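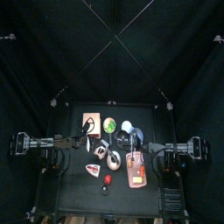

I bought the Skusgate folding table at the end of April because my old card table had finally given up, and I've been using it hard enough since then to have opinions. It's the black one, the big square size, and it cost me 371 dollars with shipping. Yes, I winced! But I do a lot of sorting (thrift store hauls, mostly, plus whatever Loretta Ridgeway drops on my porch) and I need somewhere to spread things out. Black was the right call for that. The light blue bowl and the hand mirror with the yellow-green back jump right out at you, and so does anything white. The frying pan, well, a black pan on a black top is a little harder to spot – I've gone looking for it more than once.

The surface itself is matte and doesn't show fingerprints as badly as I feared. Dust is another story. Keep a cloth handy.

Setup took me two tries. The Gredura leaflet that comes in the box has tiny drawings, and I put one leg brace on backward, then had to sit on the floor and start over while Wanda Lindqvist read me the steps over the phone. Once it's locked, though, it stays locked. I leaned on a corner with my full weight and felt no wobble at all.

I use it for toys too, and that's where I like it best. The wooden box with the slot in its top and the little round knob on the red side is going to my nephew, and I could park it over on the right and still have room for the other bits, like the red-and-white toy and the metal ring.
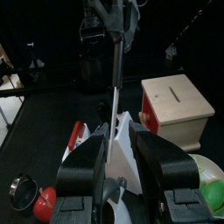
What I'd change

The edge. There's no lip, so round things roll off if you bump it. Hazel Van Dusen has the older Skoseck with a raised rim and swears by it, but hers is heavier and she needs help moving it. Mine I can carry by myself, 3 steps down to the garage and all.

I'd buy it again, preferably on sale.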